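Sprechernotizen, Fassung für den 5. Okt. 2023
Vormachen statt Programmieren: Teleoperation und Handführung bei einer Greif- und Umsetzaufgabe
Vortrag Manju Srivastava, Plullavero. Dauer 40 Minuten inkl. Fragen.

Folie 1 – Einstieg

Begrüßung kurz halten. Dank an Meenakshi Rathore für die Einladung nach Drestthorpe. Direkt zur Frage: Wie kommt eine Bewegung in den Roboter, ohne dass sie jemand als Bahn ausprogrammiert? Zwei Wege, beide haben wir im Projekt Rawat verwendet. Erstens Handführung: Der Arm ist nachgiebig geschaltet, eine Person bewegt ihn am Unterarm durch die Aufgabe. Zweitens Fernsteuerung: Die Person trägt Handschuhe und ein Headset, der Roboter folgt.

Begriff klären: »Demonstration« heißt bei uns eine vollständige Aufzeichnung vom Startsignal bis zum Stoppsignal. Abgebrochene Läufe zählen nicht, werden aber gespeichert.

Folie 2 – Die Aufgabe

Getränkeflaschen zwischen Tisch und Gerätefach umsetzen. Klingt trivial. Schwierig sind der Übergang an der Fachöffnung und die Griffhöhe: Wer zu hoch greift, hat beim Einstellen wenig Spielraum nach oben. Wer zu tief greift, stößt mit den Fingern an den Boden des Fachs. Wir geben den Bedienern deshalb die untere Flaschenhälfte vor.

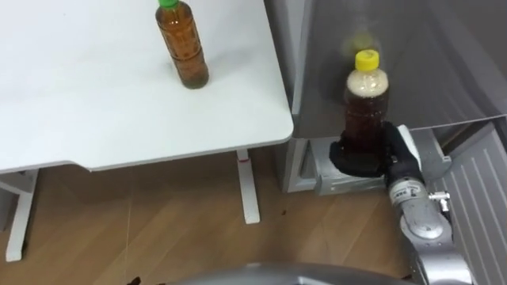 Zur Handführung an dieser Stelle: Sie liefert saubere Gelenkwinkel, aber die führende Person verdeckt die Kopfkamera. Für Regler, die nur auf Gelenkdaten arbeiten, ist das unerheblich. Für bildbasierte Verfahren sind solche Aufnahmen kaum brauchbar. Wir haben die Handführung deshalb nach der ersten Serie im März auf die Kalibrierung und auf Korrekturen einzelner Armhaltungen beschränkt.

Folie 3 – Fernsteuerung, Aufbau

Die Armhaltung des Bedieners wird auf sieben Gelenke pro Arm abgebildet, die Finger laufen über eine eigene Zuordnung. Die Zuordnung stammt aus der Software Braveo, angepasst durch uns. Hier nicht in die Tiefe gehen, Formeln stehen im Anhang.

Wichtig für das Publikum: Der Bediener spürt keine Kontaktkraft. Er schließt die Hand nach Sicht. Anfänger greifen durchweg zu fest. Abhilfe: Begrenzung des Fingerstroms, bei uns in sechs Stufen wählbar. Stufe zwei reicht für gefüllte Flaschen.

Folie 4 – Ablauf einer Demonstration

Flaschen auf den Tisch, Arme in Grundhaltung, Aufnahme starten. Anfahren mit geöffneter Hand, kurz verharren, erst dann schließen. Das Verharren wirkt in der Aufzeichnung überflüssig, trennt aber die Phasen und erleichtert später das Schneiden. Nach dem Absetzen die Hand vollständig öffnen und zurückziehen, bevor der Arm seitlich bewegt wird. Die meisten umgeworfenen Flaschen gehen auf diesen letzten Punkt zurück. 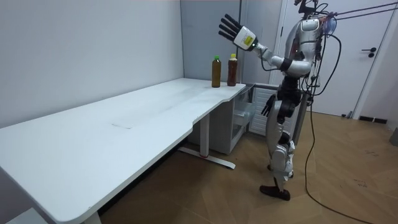

Aufzeichnung über zwei Blickrichtungen, Kopf und Raum. Das Modell bekommt nur die Kopfansicht, die Raumansicht dient der Beurteilung durch Menschen. Zeitstempel vor jeder Serie abgleichen. Ein Versatz fällt beim Abspielen nicht auf, verdirbt aber das Training.

Folie 5 – Qualität der Daten

Verschiedene Bediener lösen dieselbe Aufgabe verschieden. Rathore dreht vor dem Greifen das Handgelenk, ich erst während der Annäherung. Beides ist zulässig. Gemischt in einem kleinen Datensatz führt es zu zögerlichem Verhalten kurz vor dem Kontakt. Empfehlung: erst ein Bediener, ein Stil, danach erweitern.

Startpositionen bewusst variieren – auch die ungünstigen nahe der Tischkante.

(Falls Zeit knapp: Folie 6 überspringen.)

Folie 6 – Offene Punkte

Rückmeldung der Griffkraft an den Bediener. Verzögerung bei Funkbetrieb. Automatische Erkennung missglückter Griffe in der Aufzeichnung, derzeit Sichtprüfung von Hand.

Folie 7 – Fragen

Erwartbar ist die Frage nach der nötigen Anzahl von Demonstrationen. Keine Zahl nennen, auf die Streuung der Startpositionen verweisen. Anhang mit der Gelenkzuordnung bereithalten.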